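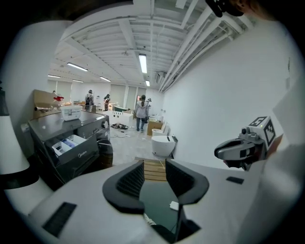
Hand-held grippers for recording demos – finger pads and marker cube
Larkville Makers Forum > Robots and Automation > Build logs

panicker_bench
Posted July 24, 2026, 19:12

Second pair of hand-held grippers is together and we've started taking them round the appliances. White shell, vent grille on the left flank, two padded fingers with thick rims and the mesh-textured inserts. The other hand has the marker cube on top for tracking.

The job we're on at the moment is the washing machine drawer. Open it, leave it open, close it again. The arm will have to do the same later on, so the fingers on the hand-held and the fingers on the arm come from the same print files.

Two things I'd like opinions on.

1. The fingers. The rims are thick and I like them on a door handle or a toilet lid, but I have trouble getting one behind the lip of a drawer. Would you thin the rim or change the whole tip?

2. The marker cube. It sits high and I keep worrying about knocking it. Has anyone run theirs lower without losing tracking?

Stroke is 46 mm fully open. Servo is the small Zumon, driven from the trigger.

solderfume
Posted 19:40

Don't thin the rim. The rim is what keeps the mesh from peeling. I thinned mine in November and had the inserts coming away at the corners within a week.

Put a small hook on the back of one finger instead. Pull with the hook, grip with the pads. It's an evening's work and you don't have to touch the rest.

tidewrack
Posted 19:58

I'd disagree with the hook. If the hook is on one finger only, then whoever is holding the thing has to remember which way up they are, and so does the arm. You'll get half your recordings with the wrist rolled over. Keep the fingers symmetrical and chamfer the outer edge of the rim. 2 mm off the corner is enough to get behind most drawer lips.

solderfume
Posted 20:05

People roll their wrist anyway. Watch anyone open a drawer.

tidewrack
Posted 20:11

Yes, and then the wrist on the arm runs out of travel and you bin the recording. I threw away 44 out of 100 on my cupboard set for that.

Loredana Ferraro
Posted 20:34

44 is high. Was that all wrist roll or did you have tracking drop out as well?

On the cube: I moved mine down so it sat nearly flush with the housing and regretted it. As soon as I leaned over a worktop my own sleeve covered two faces. I put it back up on a 30 mm post and glued a bit of foam round the base. It has been knocked plenty of times and the post is still straight. If it does move, you redo the calibration and carry on – ten minutes with the checkerboard.

tidewrack
Posted 20:41

Mostly roll. A few were tracking, I'd have to look at the notes.

panicker_bench
Posted 21:03

Thanks all. The cube stays where it is then. I'll print the foam collar as a clip-on so it can come off for charging.

I'll try the chamfer first because it's a change to one sketch. If that doesn't get behind the drawer I'll do the hook, but on both fingers.

solderfume
Posted 21:09

Hook on both fingers will foul when you close them. Ask me how I know. Offset them by the thickness of the hook.

grommet_plunirport
Posted 21:30

Different question from over in Plunirport. What are you using for the mesh? I have been through silicone sheet, bicycle inner tube and the stuff that goes under rugs. The rug stuff grips best and falls apart first.

Also, is the vent needed? Mine is a closed shell and the servo gets warm but I have never had it cut out.

panicker_bench
Posted 21:52

Mesh is printed in TPU, no infill change, just the wall lines turned off top and bottom so the pattern shows. Slow to print. Wash it with soap before you use it or it's slippery for the first day.

The vent is for the board more than the servo. With the lid shut and the camera running my first one throttled. You may be fine with a smaller board.

Loredana Ferraro
Posted 22:15

Mine throttled as well, closed shell, same symptom. The frames started arriving late and I spent two evenings blaming the cable.

What are you doing about drawer force, by the way? A detergent drawer usually has a stop you have to pull past if you want it right out, and the arm won't know to ease off there.

panicker_bench
Posted 22:27

Nothing yet. For now the rule is that we stop when it's open and don't pull past the stop. I have a load cell in the parts box but no room for it in the wrist.

tidewrack
Posted 22:33

Read the servo current. It's rough but it will tell you when a finger is loaded. I cut off at 400 mA and haven't broken a handle since.

solderfume
Posted 22:36

Servo current tells you how hard you're squeezing, though. Pull force goes through the wrist.

tidewrack
Posted 22:44

Fair point. It works on my cupboards because the pads slip before anything breaks. A drawer might be another matter.

panicker_bench
Posted 22:50

I'll log it anyway and see if there's a bump at the stop. Chamfered fingers are on the printer now, should be off by the morning. I'll put the files in the shared folder under fingers_v4 for anyone who wants to try them.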